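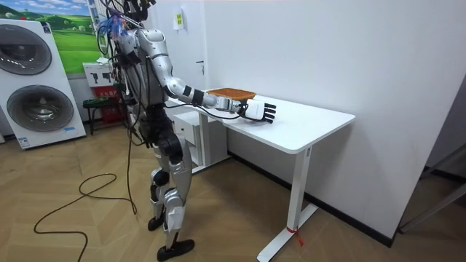

Every spring our robotics club holds a demo night, and every spring some parent leans over and asks me when the robot will be able to do laundry. I used to give a real answer. Now I say August and go get a cookie.

My complaint is with the demo itself. The Nirness students get 30 hours of lab time in a term, and by my reckoning they spend 14 of them getting ready to impress people who came for the cookies. Last year it was a wave. A wave! The crowd loved it. A wave has no way to go wrong that anyone over the age of four would notice, and I can't name a single thing the students learned from it except that applause is cheap.

This year Omid Yazdani, who runs the club and has never been accused of showmanship, proposed carrying a tray. Flat tray, held level, over a table. The students were insulted. They had wanted dancing, having seen the videos from Kavar, the same as everyone else.

I'm with Omid. Holding something level is a dull problem in the way that bookkeeping is a dull problem, and it exposes the same kind of people. Your wrist has to be right, and your wrist can't be right if your shoulder is lying to it, and your shoulder depends on whatever the knees are up to. Then there are the cables, which deserve a course of their own. I have watched bright seventeen-year-olds argue for 60 minutes about code when the culprit was a plug.

The Esposito Cup, our regional contest, scores the other way. Teams get points for "audience engagement," a category I assume was added by someone who sells popcorn. The winners take home $3000 and a trophy shaped like a gear. I would like to see a rule that the robot must do one boring thing, many times, while a judge eats lunch and looks up only when something hits the floor.

The students at Kakska tell me this would make terrible television. Sure. So does most of engineering, and they'll be doing it for forty years. They might as well find out now, while the pizza is free.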